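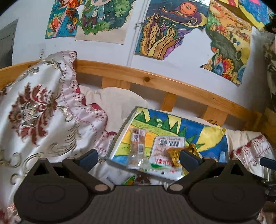
Rosalinda Catacutan wants the adult evening classes to stay at the old hours, and she told the Cerniveo Arts Center so in writing before the summer was over. Parents who finish work at six, she wrote, cannot reach a class that begins at half past five, however good the teacher may be.

The Center has taken that view into account. Under the fall program announced today, all evening classes in drawing, painting and printmaking will begin at seven, as they did in previous years, and a new set of Saturday morning sessions will be added for families who prefer to attend together.

CERNIVEO, 04/09/2019 – The Cerniveo Arts Center today announced its program of classes, exhibitions and open studio hours for the coming season. The program includes 30 courses for children, teenagers and adults, three exhibitions in the main gallery, and the return of the Plillska Prize for young illustrators.

"We asked people what they wanted from the Center and received a great many replies, some of them quite long," said Edgardo Cabanatuan, director of the Center. "The most frequent request concerned hours. The second concerned the cost of materials. This program responds to both."

Revised Class Schedule

A trial schedule introduced last winter moved the evening classes forward by ninety minutes so that the building could close earlier. Attendance in the adult courses fell during the trial, while the children's courses were largely unaffected. The Center has ended the trial. The building will remain open until half past nine on class nights.

Children's classes will continue to meet in the afternoon in the two ground-floor studios. Courses are arranged by age, with separate groups for ages five to seven, eight to eleven, and twelve to fifteen. Younger groups work mainly in crayon, marker, collage and poster paint. The oldest group will spend the first half of the season on observational drawing and the second half on a picture book of each student's own design.

The Saturday sessions are open to one adult and up to two children per booking. Families may attend single sessions or reserve the full course at a reduced rate. Children under five may accompany an older brother or sister but will not be counted as enrolled.

Materials Included in Tuition

Beginning with this season, paper, paint and basic drawing supplies will be included in the tuition for every course for children and teenagers. Families previously received a supply list at enrollment and bought the items themselves. Students in adult courses will still provide their own brushes, but paper and printing ink will be supplied.

The change is made possible by a grant from the Aro Fund, which has supported arts education in the district since the Center reopened. The grant also pays for 68 full-tuition places, which will be awarded on the basis of household need. Applications for these places are confidential and are reviewed separately from ordinary enrollment. Students who receive a funded place attend the same classes as everyone else and are not identified to teachers.

"A box of good crayons should not decide whether a child takes a class," said Eldana Degefa, head of education at the Center. "We have had families enroll, read the supply list, and withdraw the same week. We hope to see those families again this fall."

Gallery Exhibitions

The main gallery will open the season with "Fields and Weather," a group exhibition of landscape work in pastel, gouache and woodcut by artists of the region. It will be followed in midwinter by a solo exhibition of prints by Amado Evangelista, whose large views of the Yap Street rail yard were first shown at the Center in a smaller display. The artist will give a public talk and lead a one-day workshop in relief printing. Places in the workshop are limited, and registration is required.

The third exhibition, in the spring, will present work made by students during the season. Every enrolled student may submit one piece. Works on paper should be unfolded and unframed, with the student's name and course written in pencil on the back. The Center will mount all accepted work at no charge and return it at the close of the exhibition. Unclaimed work will be kept until the end of August.

The Plillska Prize

The Plillska Prize for young illustrators returns after a gap of two years. It is open to residents of the district aged six to seventeen, whether or not they are enrolled at the Center. Entrants are asked to submit a single illustration for a story, poem or song, which may be their own or someone else's. A short note naming the text should be attached. Any drawing or painting medium is accepted. Computer-generated prints are not eligible this year.

Entries will be judged in three age groups by a panel led by Alfredo Manalo. The winning illustrations will be reproduced in the Center's spring catalog, and each winner will receive a free course of his or her choice.

Enrollment and Visitor Information

Enrollment for returning students opens one week before general enrollment. Forms are available at the front desk and may be returned in person or by mail. A place is confirmed when the first payment is received or when a funded place has been granted. Students who withdraw before the second class will receive a full refund.

Admission to the gallery is free. The studios, gallery and restrooms on the ground floor are accessible by wheelchair. The upper printmaking studio can be reached by elevator from the side entrance, and visitors who need the elevator are asked to ring at the desk on arrival.

About the Cerniveo Arts Center

The Cerniveo Arts Center is a nonprofit organization offering instruction in the visual arts to residents of all ages. It occupies the former district library building and is supported by tuition, private gifts and grants.

Press inquiries should be addressed to Eldana Degefa at the Center's education office. Course descriptions and prize entry forms are available on request.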